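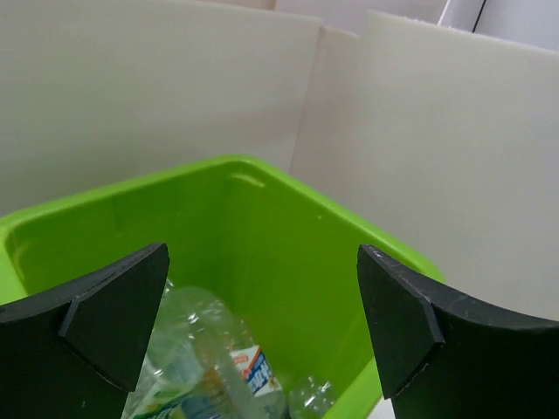
The green bin at the Plonura bottle sort, up close.

Plonura's bottle drive is back for another round, and I spent a happy morning there finding out how much I've been getting wrong at my own kitchen sink (a lot!). The collection runs through the end of January, and the goal is 2000 clear plastic bottles. When I stopped by at 10 a.m. the tally sheet on the door said 904, so they're getting close to halfway.

If you missed the last one, it works like this. You bring your empties, they get laid out on a white table, and the clear ones go in the bright green bin. I love that bin. It's the kind of green you can spot from across a parking lot, and it has a little handle slot up under the rim. My one at home is gray and sad and I now want to replace it.

Labels can stay on, by the way, and so can screw caps. I'd been peeling and unscrewing for years, so that was news to me – good news, mostly for my fingernails. What they do ask is that you rinse everything and leave out anything that held oil. Colored plastic goes to the Tonton drop-off on Ofori Street instead, same hours.

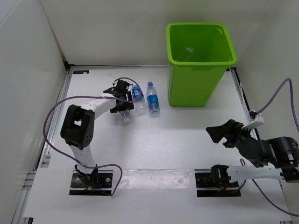
When and where to bring yours

Drop-off is open from 9 a.m. to 6 p.m. at the Plonura side entrance, the one facing the bike racks. Bags are fine, boxes are better (bags roll around in the trunk, ask me how I know). Each household can bring up to 1000 bottles, and if you've got anywhere near that many, please call ahead!

The full bins get picked up by Distness at the end of the month, and the money from the bottles goes toward new benches for the bus stop on Ofori Street. I'll be going back with the two bags from my garage, caps on this time.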